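Farkidora: simulated chair approaches, with a rerun of the Zeltent result

Maintained by Rasa Avotiņš. Rerun and error checks by Algirdas Sproģis.

What this is

Farkidora is a set of rendered episodes in which a humanoid robot walks up to a chair and stops beside it, ready to put a hand on the backrest. It was built to test one claim, the one made for the Zeltent training method: that a walking policy trained only in rooms with busy, decorated floors will do better in plain rooms than a policy trained in plain rooms to begin with.

We think the claim is weaker than it was made to sound. The data is released so that other people can check us, and so that we can stop arguing about it by email.

Contents

The set has 902 episodes. Earlier notes say 900, which was the planned number before two spare runs were left in by mistake. They are valid episodes and we have kept them, but anyone comparing against the old tables should leave out the last two in the index.

Each episode comes with:
rendered views from outside the robot and from the robot's own viewpoint
joint positions and commanded joint positions
the chair's true position and heading, from the simulator
the stopping point chosen by the policy
a pass or fail mark, with the rule that produced it

There are no real-world recordings in the set. Nothing in it was measured on a physical robot, and we would ask people not to cite it as if it had been.

The claim, as we understand it

Zeltent changes the floor. The training rooms keep the same furniture layout and the same walking controller, and only the surface underfoot is swapped for large patterned pieces in strong colours. The thinking is that a policy which has learned to ignore a loud floor will hardly notice a quiet one. That is a sensible idea, and we expected it to work at least a little.

The original comparison used Asteck, an older plain-room baseline, and reported a clear win. We had two worries before running anything. Asteck had been trained for fewer steps. It had also been scored on the first stop only, while Zeltent was allowed to correct itself once. Neither point is hidden in the earlier write-up, but neither is in the table either, and the table is what gets passed round.

The Lapiņa room

All the patterned-floor episodes in this release use one room, which we call Lapiņa. It has a geometric wood floor in yellows, tans and greyish browns, with shiny patches where the light falls, and the target is a brown armchair with curved wooden sides. We picked it as the hard case. The chair is close in colour to some of its surroundings, and the glare on the boards can be brighter than anything on the chair itself.

Robot and armchair, seen from across the room: 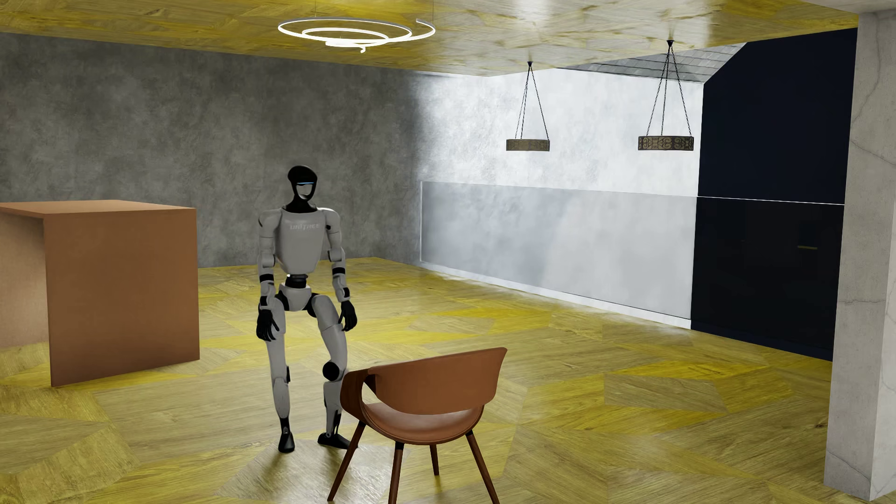 The same armchair looking down, with the robot's hand and forearm at the bottom:
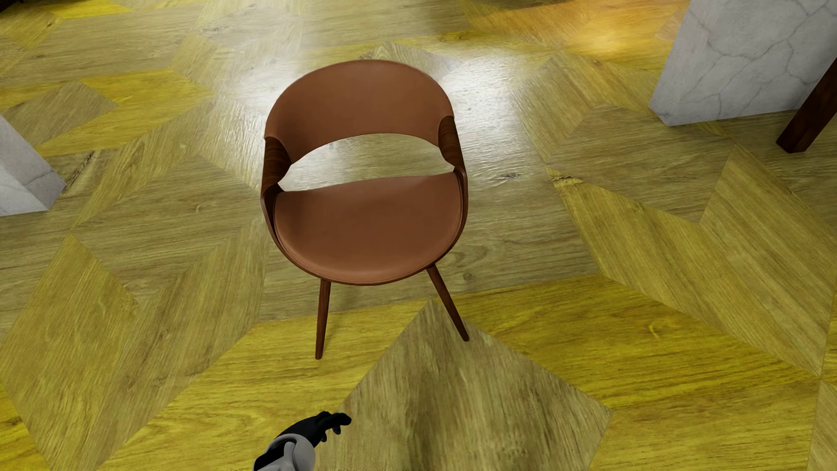 How episodes are scored

An episode passes if the robot stops within arm's length of the backrest, faces it, and has not touched the chair on the way in. Only the first stop counts. We score from simulator state and never from the rendered views, so a pass says nothing about whether a person looking at the picture would call it a good position.

The touch rule is strict on purpose. A foot brushing a chair leg is a fail even if the robot ends up standing exactly where it should. Algirdas wanted a softer rule and still does. His version of the scores is in the file next to ours, and the ranking of the policies is the same under both.

What we found

We retrained the Asteck baseline for the same number of steps as Zeltent and scored both on first stops in plain rooms. Zeltent still came out ahead, by 5 percentage points. The test set was 67 episodes, all of them held back from training. With so few, a gap that size is a handful of runs going one way when they could have gone the other, and when we changed the random seed the gap shrank. On one seed it pointed the other way.

So we can't say the patterned floor helps. We can't say it does nothing either – a bigger test might well turn up a small gain. What we can say is that most of the original win came from the longer training and the extra correction, and it would be a shame if people rebuilt their training rooms on the strength of it.

One result did hold up. Policies trained with strong floor reflections made fewer false stops in front of bright patches. That held on every seed we tried. It may be the shine doing the work and the pattern doing very little, but the two were never varied separately in Lapiņa, and we have not run that test.

Known problems

Seat height was not varied. A policy that has learned "walk until the seat is this low in view" would pass here and fail next to a bar stool.

Some outside views have furniture overlapping the robot's feet. This doesn't touch the scores, but it does make those views a poor choice for anyone training a pose estimator.

The robot's own hand or forearm can turn up in the views looking down. We did not mask it. Users who feed these views straight to a detector should check that it isn't treating the hand as part of the chair – ours did so for most of a week before Rasa spotted it.

Contact on soft surfaces is simulated as if they were hard. Please don't use the set to study touch.

What it should not be used for

We would be unhappy to see Farkidora used as evidence that any robot is safe near furniture, or near people sitting on it. There are no people in any episode. The chair never moves, and the floor is perfectly level and has the same grip everywhere, whatever it looks like.

Versions

The current release replaces the one from May. In that version the chair heading was stored in degrees in some files and radians in others, and the loader guessed which was which. It mostly guessed right. Scores computed from the May files should be thrown away and run again.

Contact

Send corrections to Rasa through the issue page. Reruns that disagree with ours are welcome, but please include the seeds and say whether second stops were counted. We have had two reports of "Zeltent confirmed" that gave neither, and there was nothing we could do with them.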